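Lecture 9 notes: from a target pose to something the arm can follow
April 14, 2025

Okay, last time we ended with inverse kinematics and a room full of tired faces, so I'm going to go back over the last bit before we get to planning. If you already did the reading, skim the next paragraph.

IK takes a pose for the hand and gives you joint angles. The arm we use in the simulator has seven joints and a pose only has six numbers in it, so there's a whole family of answers (same hand, elbow in a different place). Your solver picks one. Which one it picks depends mostly on the seed you give it, and this is where half of the homework bugs come from! Please seed with the current joint angles. If you seed with zeros you'll get a perfectly legal answer that swings the elbow through the wall.

Now, planning. We're using Gridico as the planner and Pascu as the simulator, same as the lab sheet. You give Gridico a start, a goal and a collision world, and it grows a tree from each end until the two meet. The default limit is 1,000 samples. On the tabletop task that's usually plenty, but when I shrank the gap near the backboard for a test, my run needed 1,925 before the trees connected -- so if yours gives up, raise the limit before you rewrite anything.

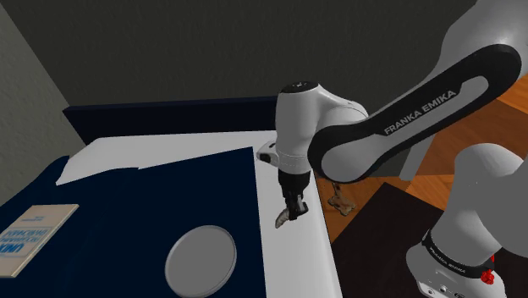 What comes out is a list of waypoints, and it's ugly. Random trees wander. So we do two passes over it. First, shortcutting: pick two points on the path, try the straight line between them in joint space, keep it if it's collision free, repeat. Second, time parameterization, where you decide how fast to move along the path without breaking the velocity and acceleration limits. People love to skip the second one and then ask me why the controller is complaining.

A word about collision checking, which I went over too fast in class. The planner only checks at steps along each edge, so a thin thing can slip between two checks. Plates, book covers, that kind of stuff. I pad everything by roughly 2 centimeters while the arm is traveling and turn the padding off for the final approach (otherwise the fingers can never get down to the table, and you'll get "goal in collision" forever).

The approach itself shouldn't go through the tree planner at all. Plan to a pre-grasp pose above the target, then do a straight Cartesian move down. Tondon, the little wrapper library in the course repo, has a call for that, and it returns the fraction of the line it managed to follow. Check that number! A half-finished descent doesn't raise an error.

For the lab: get the arm from home to pre-grasp, then down, then back up, and plot all seven joint velocities. If you see a spike, look at your seeds first, then at the time parameterization.

Chapter 9 of the Janwood notes covers the tree planner with proofs, if you like proofs. We'll start on perception in May and drop the assumption that we know where everything is.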